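Linen drive returns to Rivcombe

The Rivcombe swap shop is collecting household cloth again until 12th July. Last year's drive brought in 873 items, most of which went to families moving into the new homes at Bomstead. 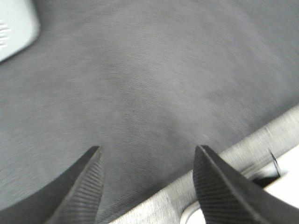
Grey twill, close up.

Towels, sheets, pillowcases and tea towels are all welcome. Please wash them first and leave out the fabric softener, as it makes towels less absorbent.

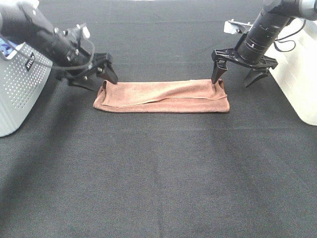 Bags can be left in the porch at Retamal Hall between ten and four. Please keep each bag under 15 kilos. We can't take duvets or pillows this time, and the recycling centre on Cemirow Road no longer accepts them either. 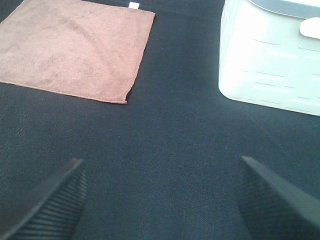 Anything too worn to pass on is cut up for rags. The bike workshop took some 30 bags of these in June and would like more, cotton if possible. Buttons and zips should be left on, and we will remove them here.

Odd socks are fine too, provided they are clean.
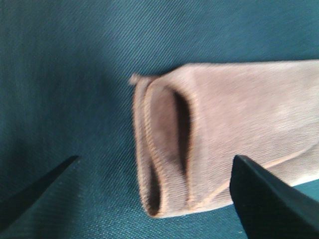

Parking at Retamal Hall

The lower car park is closed for resurfacing. Use the spaces by the bowling green, 100 metres further up the lane.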